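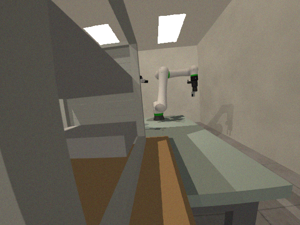
Simulated shelf cell used in the Sernent study, with a white arm at the far end of the table.

Members of the Brostudham automation network visited the Takagi laboratory on Wednesday for a briefing on Sernent, a method for training robot arms to work at shelving. Frøydis Hovland, who leads the study, received the group of 20 and opened with the simulation stage.

Under the method, a policy is trained entirely in a simulated room and then tested on new shelf positions. Dr. Hovland reported that lighting and shadow are varied between runs – a step the team added in June – and that each policy is scored over 30 trials. 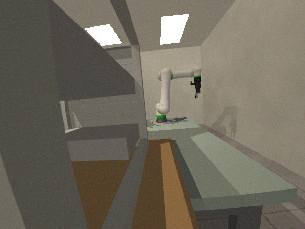

Policies trained with varied lighting failed in five of those trials, compared with almost half for the earlier version. Visitors asked whether the result would carry over to hardware. Dr. Hovland replied that no such claim is made yet, and that physical tests will start under the Orumance project. Slides from the briefing are available to network members on request.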